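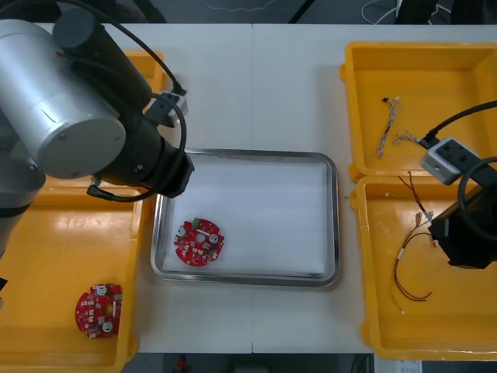 The bench at Cidis, with the steel tray in the middle and the yellow trays round it.

The Poulain Return

1. Receipt

The goods came back from Rellton on Tuesday, 3 March 2020, in one carton, with a delivery note and no letter. The delivery note said "parts, mixed, for assessment". Ysaline Deschamps signed for the carton at the side door and wrote the word "mixed" in the day book, with a line under it.

The parts belonged to the Poulain lock, a cabinet lock that Cidis had built in February for a customer of Rellton. The lock had been tested on the rig for 1000 cycles and had passed. In service it had opened by itself, at night, on three occasions. Rellton wished to know which part was at fault. So did Cidis, provided the part had been bought in.

Ysaline laid out the trays. Boards and solenoids could go in yellow plastic. The steel tray was lined in white and took anything she meant to look at twice. The method was Drika's. Drika had run the bench for seven years and had left a sheet of rules inside the cupboard door, typed, undated and still followed. Rule 3 said: "Do not decide which part it is before you have touched all of them."

Ysaline had decided in the car park. She believed it was a solenoid, and she believed she knew whose.

She set one in the upper part of a yellow tray with its plunger towards her and its lead looped off to the left, and turned the lamp until the glare moved away from it. There was writing on the metal, a short mark in dark ink. Drika had marked every unit she passed by hand. The stores system had no field for this, and Drika had not asked for one. 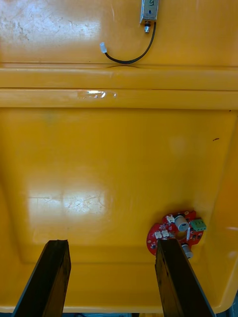

2. Inspection

The plunger moved freely. Ysaline pushed it in, let it out, and pushed it in again. She measured the coil and wrote down the reading. It was within limits. She connected the supply, and the plunger pulled in with a click. She removed the supply, and it let go.

She repeated the test and got the same result. She noticed that she was relieved, and did not enter this.

Rule 3 still applied. She went through the boards under the glass, reading the solder joints from the edge inwards. Then she moved to the steel tray and the wiring. There was a red and black harness with spade terminals, a thin yellow and green twisted pair, and a blue and black twisted harness. She eased each one straight by hand and let it go back to its own curve. A harness that has been shut in a cabinet keeps the bend, and a bend in the wrong place will tell you where the strain was.

She pulled on one of the spade terminals, gently, as the sheet said. It turned in its crimp by the width of a hair.

She put the harness down, washed her hands, came back and pulled it again.

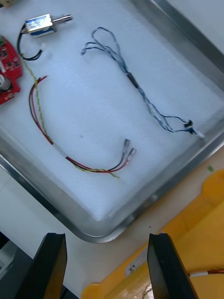
3. Finding

The crimp had been made at Cidis. The batch record gave the operator's initials as Y.D.

Ysaline wrote the report in the usual form. Cause: loose crimp, spade terminal, red and black harness. Origin: in house. Solenoids: no fault found. Under "Action" she put the replacement of all harnesses from the batch and a pull test on every terminal, with the results to be kept.

The form had a last box, marked "Remarks". She had never used it. She thought for some time about the hand-inked mark, and then wrote that the marking of passed units should be taken up again, by whoever had passed them.

She fetched a pen from the cupboard, closed the door on the sheet of rules, and began with the boards.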